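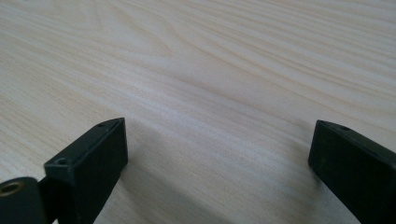
¿Cómo mostrar los gastos de envío según el peso antes de llegar al pago?

Rasmus Baranauskienė
¡Hola a todos! Acabo de pasar mi tienda a Grenik y estoy encantado, en una tarde tenía el catálogo entero subido (461 productos, con variantes y todo). Me queda una cosa por resolver. Tengo tarifas por tramos de peso, y el cliente solo las ve en el último paso, cuando ya ha metido la dirección completa. Me gustaría que apareciera el importe en el carrito, aunque fuera con el código postal nada más. Uso el módulo de envíos Drenden y la plantilla Rimkutė sin tocar. ¿Hay alguna opción o toca programar? De PHP sé lo justo para romper cosas.

tornillería_online
¡Se puede y sin programar! Yo lo tengo así desde enero y va de maravilla. Entra en Envíos > Zonas, abre la zona que te interese y marca "Calcular en el carrito". Luego, en los ajustes de la plantilla, activa el bloque "Estimación de envío", que en Rimkutė viene apagado de serie. Guarda, vacía la caché y prueba en una ventana privada.

Dos detalles que me costaron un buen rato:
- El peso de las variantes no se hereda del producto principal. Si lo dejas en blanco cuenta como cero y sale la tarifa más barata.
- Drenden trabaja en gramos. Yo tenía puesto 1 pensando en kilos y había que escribir 1.000 (sin el punto, claro).

Yo además puse envío gratis a partir de 79 euros con un aviso en el propio carrito ("te faltan tantos euros"), y queda precioso. Está en la pestaña Promociones de la misma zona. Si tienes Canarias o Baleares, haz una zona aparte para cada una y colócalas por encima de la peninsular: el módulo se queda con la primera que coincide.

marga_b
Yo uso Gurnside y ahí sale solo, no sé en Grenik. Mira si tienes la última versión.

Rasmus Baranauskienė
¡Funciona! Me faltaba el bloque de la plantilla, ni lo había visto. Y lo de las variantes también me pasaba, tenía unas 19 sin peso. Ya las he corregido exportando a CSV y volviendo a importar, mucho más rápido que ir una por una. Ahora voy a por el aviso del envío gratis, ¡mil gracias!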